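Droltar Demo Kit, two-arm edition, with the Gernard home scenes pack

Tested on: one desktop PC, two hand controllers
Used for: collecting demonstrations to train a pick-and-place policy
Would buy again: yes, with reservations

I have been using the Droltar kit since November to gather examples for a learning system. The job is dull and repetitive. You drive two simulated arms through a household task, press save if it went well, press discard if it did not, and start again. The kit supplies the simulator, the controller drivers and the recorder. The furniture comes from Gernard and is sold separately.

Setting up took an evening. The installer is fine, but pairing the controllers is badly explained in the manual and I had to swap left and right by hand in the settings file. Once that was done it remembered them.

The home scenes pack is mostly cabinets, shelves and drawers. I bought it for the drawers. My old set, from Symonenko, had drawers that either slid open at a touch or would not move at all, and a policy trained on them learned to yank. The Gernard ones have some drag to them, and the drag can be changed per drawer. Wood finishes and lighting can be shuffled between episodes, and I leave both switched on.

Every episode is saved with several camera views, all on the same clock. You can set which ones are kept. I keep the lot and sort it out later, and the disk fills up faster than I would like.

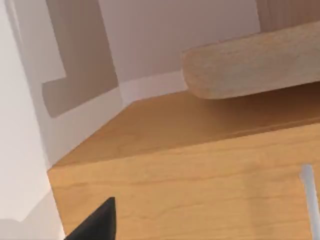
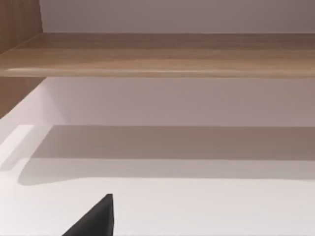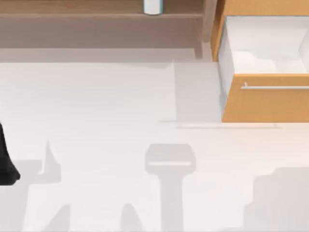

Gernard scenes, rendered views with a black gripper in each.

The recorder is the best part of the kit. It writes joint positions, gripper opening and pictures into one file per episode, and I have not yet had a file go bad. Playback is quick. You can scrub through an episode, trim the dead time at the start and re-save without touching the original. There is a free text box for notes, and I wish it were searchable.

I have 622 saved episodes so far. The first 100 went in the bin. They were all usable in the sense that the task got done, but I was still learning the controls and the arms wandered about before each grasp. A policy copies the wandering as happily as it copies the grasp. If you are new to this, practise before you start keeping anything.

Now the complaints.

The controllers drift. After half an hour or so the left arm sits slightly lower than my hand, and I have to re-centre. It takes 2 seconds, but you need to notice it first, and by then you may have saved a few episodes with an odd wrist angle.

Shadows are costly. With soft shadows on, my machine drops frames when both arms move at once. The recorder marks the dropped frames properly – I checked – but it makes the driving feel heavy. Hard shadows run smoothly and look worse. I kept them soft and slowed my hands down.

Gripper contact is good on flat things and poor on thin ones. Bar handles are the worst. The fingers sometimes pass a little way into the handle before the contact is picked up, and then the drawer jumps. Raising the physics rate helps. The setting is buried two menus down and goes back to the default whenever you change scene, which has caught me out more than once.

Export is limited to 2 formats. One is Droltar's own. The other opened in my training code after I renamed a couple of fields. If you use Deleck for training there is a plug-in that does the renaming for you, though I have not tried it.

Support answered both of my emails within a working day. The first answer fixed the problem. The second said it was on the list.

Four stars for the kit, and the same for the scenes pack. I took the star off the kit for the drift and the one off the pack for the handles. The next thing I plan to record is closing drawers with the back of the gripper, so I will add to this review if the contact settings cope with that any better.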